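Members' Board > Care and Storage > Storing soft hats between seasons: proposed guidance for the handbook

Posted by M_Coughlan, Jan 9, 2022

Members are invited to comment on the draft section on off-season storage of cloth and knit hats. The handbook is to be reprinted in April, and the text must be settled before then. The draft reads as follows.

Soft hats should be brushed, aired for one full day and stored away from direct light. A hat with a structured crown should be filled with acid-free tissue. A hat without structure may be stored flat, provided that nothing is placed on top of it. Cedar blocks may be kept in the same cabinet but should not touch the fabric.
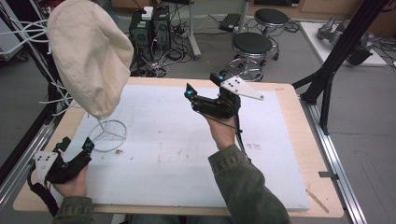 The draft does not address washing. The previous edition recommended cold water and a mild soap for all cotton hats, and several members reported shrinkage of the sweatband. It is my view that washing deserves a section of its own.

Comments should refer to the sentence in question.

Muireann Coughlan
Handbook Editor

Reply from T.Nishimura

Thank you for the draft. I must object to the sentence on flat storage. In my experience, a cotton hat left flat for 8 months takes a crease across the crown that steaming does not fully remove. I would ask that the sentence be limited to knit hats.

I support the separate section on washing.

Reply from egan_conall

I do not agree with the previous comment. I have stored canvas hats flat for 11 years, and the creases relax after an hour in a humid room. Members with small closets cannot be expected to give each hat its own shelf. If the sentence is narrowed, many of them will disregard the whole page.

The cedar sentence should be removed. Cedar loses its scent within a season or two, and members then assume they are protected from moths when they are not. Sealed cotton bags are the better recommendation.

Reply from T.Nishimura

Mr. Egan's point on closet space is accepted. Would he accept "may be stored flat, with a roll of tissue laid along any fold"? This takes up very little room.

On cedar, I would keep the sentence and add that blocks should be sanded once a year.

Reply from egan_conall

The tissue wording is acceptable to me. The cedar wording is not.

Reply from aine.b

May I ask which tissue is meant? The Wiltent sheets I ordered were labeled archival, but the packing slip said only "white." The draft should state that the words "acid-free" must appear on the package.

Also, "aired for one full day" is too short for wool in a damp house. I would say two.

Áine Buckley

Reply from M_Coughlan

The following changes have been entered: tissue along folds, per the exchange above; the labeling requirement for tissue; two days of airing for wool, one for cotton and linen.

The cedar sentence remains open. Members who have kept records of moth damage, with or without cedar, are asked to send them to me directly. Cathal Hanrahan has agreed to draft the washing section and will post it in a separate thread.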